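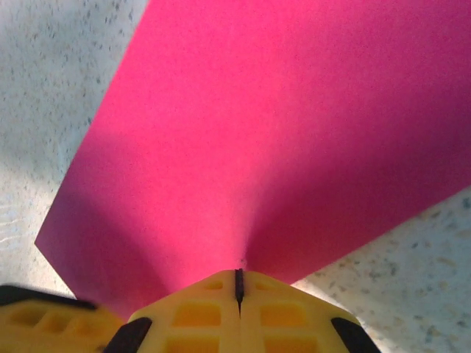 Mulligan Hall, Fesine Road
Craft room and kitchen, fire and general safety walk-through, September
Inspected by: Siobhán Doherty
Copy to: Roos Mulder, Okomville Neighbourhood Centre

1. Exits and signs
Front door opens fully: Yes
Side door opens fully: Yes, with a shoulder
Exit sign lit: No
Comment: Last report says the side door was "adjusted". I'd like to know by whom and with what. It drags on the sill in the same spot as before.

2. Extinguishers
Tag current: Kitchen yes, craft room no
Mounted on bracket: Kitchen only
Comment: I was told the craft room one is "probably fine". The gauge might agree if anyone could read it through the paint.

3. Paper and card storage
Clear of heater: No
Shelves fixed to wall: Partly
Comment: The rule is 70 cm between stored paper and the wall heater. I measured 33. The coloured sheets go on the flat shelves, please, and the offcuts in the lidded bin. A sign asking people to be tidy has been up for two years and I see no evidence it works.

4. Guillotine and blades
Guard fitted: Yes
Blade locked when not in use: No
Comment: The key hangs on a hook beside the lock. Move it to the office.

5. Electrical
Test tags in date: Kettle, urn, glue guns yes. Laminator no
Power boards: One plugged into another behind the piano
Comment: Third time I have written this.

6. Kitchen
Hot water at sink: 70 degrees
Fire blanket: Present
Comment: Too hot for a tap children use. The installer says the valve was set correctly. The thermometer disagrees.

7. Capacity
Posted limit: 116
Comment: The old booking form says 85. Which is it? Until someone shows me the paperwork, use 85.

Result: Not passed. Items 1, 2, 3 and 5 before the next hire. Re-check at 4 pm once Roos has the electrician's sheet in hand, signed this time.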